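The Office of Unclaimed Articles, Trisville Annex

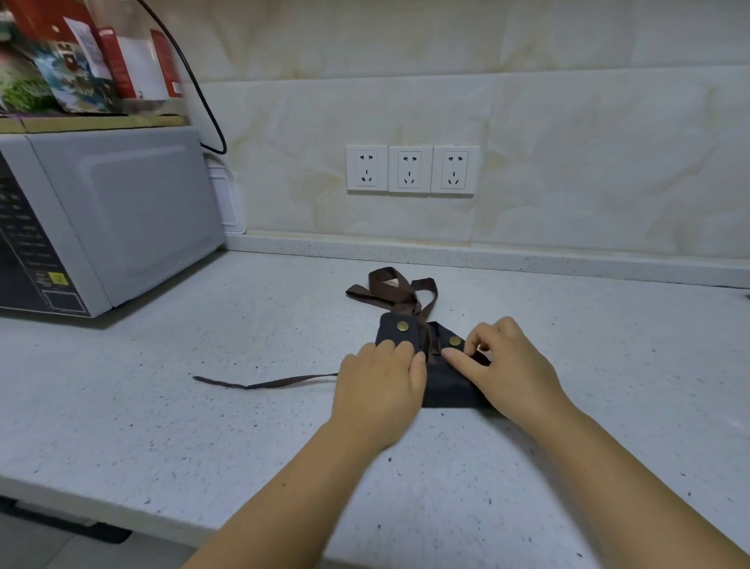 *Item 113, navy cloth with brown straps, at the counter.*

The Office of Unclaimed Articles accepts items left on the Stanitdale line and holds them for a period of 44 days. Articles not collected within that period are folded, fastened, recorded and transferred to the depot at Varnano. The Office does not repair articles. It does not wash them. It does not inquire into the circumstances in which they were left.

The undersigned has served as Receiving Clerk at the Trisville Annex since the closure of the counter at Onsri. The present statement is submitted in accordance with Section 10 of the Manual of Procedure, which requires a written account whenever an article is retained beyond its term. It concerns Item 113, received in August and due for transfer on 6 October 2021.

Item 113 was entered in the register as follows: "Cloth article, small, dark navy. Two snaps, brass in color. Straps, brown. Purpose not determined." The last phrase is permitted under the Manual, though it is discouraged. The supervising office prefers that every article be given a name. An umbrella is an umbrella, and a glove is a glove even when it is alone. The clerk considered "pouch," which the article resembles when it is folded, and "apron," which was the suggestion of the morning porter. Neither was adopted. The morning porter also suggested that it belonged to a dog.

The Annex occupies the former staff kitchen of the station. The transfer of the Office to these premises was described at the time as temporary. The microwave oven remains in place and is used at midday by the ticket staff, who have been asked in writing to leave the counter clear of food while articles are being processed. The counter itself is satisfactory. It is white, with dark flecks, and it shows lint and loose thread at once. Small buttons are harder to find on it, and gray ones have been lost.

On the last day of the term the clerk took Item 113 from its shelf and laid it on the counter for folding. The Manual allows four minutes for a cloth article of this size. The body of the article was folded inward and the flaps were brought over. The left snap closed without difficulty. The right snap sits a little lower than the left, and it did not appear at first that it could be closed without drawing the cloth out of shape. The clerk held the left flap in place with one hand and worked at the right with the other. The longest strap was left lying out across the counter, to be dealt with at the end. The remainder stood up behind in loops.

It was at this point that a person came to the window.

The window at Trisville is open to the public until the departure of the second afternoon train. The person was advanced in years and carried a paper bag from the bakery across the road. The clerk gave the required greeting and asked for a description of the missing article. The person replied that nothing was missing. The person had seen the work through the glass and wished to say that it was being folded incorrectly.

The Manual makes no provision for this. Members of the public may claim an article, or they may report an article, or they may lodge a complaint on the green form. The clerk offered the green form. The person declined it and said that the straps must go in first. Whoever had made the thing, the person said, had set the one snap low on purpose, to leave room for them.

The clerk asked whether the person recognized the article. The person said no, not this one. There had been one very like it in the person's mother's house in Onsri, hung on a nail beside the back door. Asked what it had been used for, the person thought for some time. A train was announced and then announced again on a different platform. At last the person said that it had been taken down every morning and put back every evening, and that as a child one did not ask.

The clerk opened both snaps. The straps were gathered, laid in the middle of the cloth and smoothed down with the palm. The flaps were brought over a second time. The left snap closed, and the right snap closed after it, with a sound that could be heard at the window. The article lay quite flat. The person nodded, picked up the paper bag and went out to the platform. No name was taken, there being no form on which to enter it.

The operation had lasted 44 minutes, including conversation. The van for Varnano had by then been loaded and had left. There is one van each week.

The clerk wishes to state that there was no intention to delay the transfer of Item 113, and accepts that the schedule was not observed. It is requested that the term be extended by 10 days under the provision for articles subject to an open inquiry. The inquiry is described on the attached sheet as "manner of folding, and use." The first part may be regarded as settled. A diagram has been prepared and placed in the drawer with the string.

As to the second part, the clerk has written to the supervising office in Stanitdale to ask whether any similar article appears in the registers of the former Onsri counter. Those registers are understood to be stored in a basement, and a reply is not expected soon. In the meantime Item 113 has been returned to the Annex. The shelf assigned to it had been given to a case of spectacles, and no other shelf was free.

A nail was found in the wall beside the door. It predates the Office, and the clerk has no record of what was kept there. Item 113 has been hung on it by the longest strap. It is taken down each morning when the window is opened, so that it may be produced without delay if it is asked for, and it is put back at the close of business.

Submitted for approval.

Receiving Clerk, Trisville Annex
6 October 2021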